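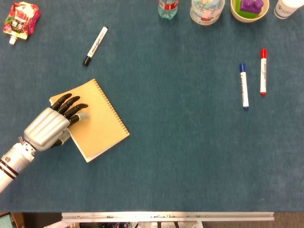 The big table in the Ogola room, with a notebook and markers out.

Progress report on the Praline workshop room, for Siu-fong Kwok
Prepared by Faith Chege

Dear Siu-fong,

Thank you again for your patience with this one - I know I promised it in November and it is now well into December. There has been a good deal going on, and I wanted to have something worth telling you.

The large table is finished and in use every afternoon. You may remember that the old top was scratched and noisy, and that Naomi Massawe was very firm about wanting something soft on it. She got her wish! The blue covering is down, and it has made the room so much quieter that people in the next office came by to say so. It cost 120 dollars, which left more than I had expected in the furniture line.

We have also settled on the plain spiral notebooks with the tan covers. Tatu Mrema tried three other kinds first (she is thorough, as you know) and liked these best, as they lie flat and people don't mind writing on the covers. We bought 36 of them. The whiteboard markers are the ordinary sort in black, blue and red, and I would still like to add green if the budget allows.
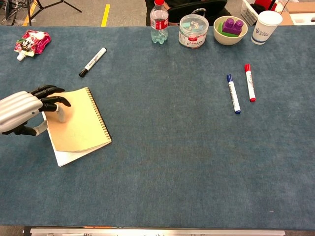 Storage and small supplies

I'm afraid this part is behind. The shelves from Plulthorpe came with the wrong brackets, and the replacements have been promised twice now. Until they arrive, the bits and pieces live on the table itself: a bowl for the building blocks, a clear jar for the little pastel things, and whatever cups, water bottles and snack pouches people bring in with them. It works well enough for a small group. With a full one we run short of elbow room, and Nassoro Nyamweya has asked, quite rightly, for a side table just for food and drink.

Money

Of the 3000 dollars in your grant, 425 is still unspent. I would like to put it toward that side table, a set of lidded boxes and the green markers, if you are happy with that. A short note back would be plenty.

Next steps

Brackets first, then shelves, then labels. Tatu has the label list and will send it to you once Naomi has been over it.

With warm thanks from all of us,
Faith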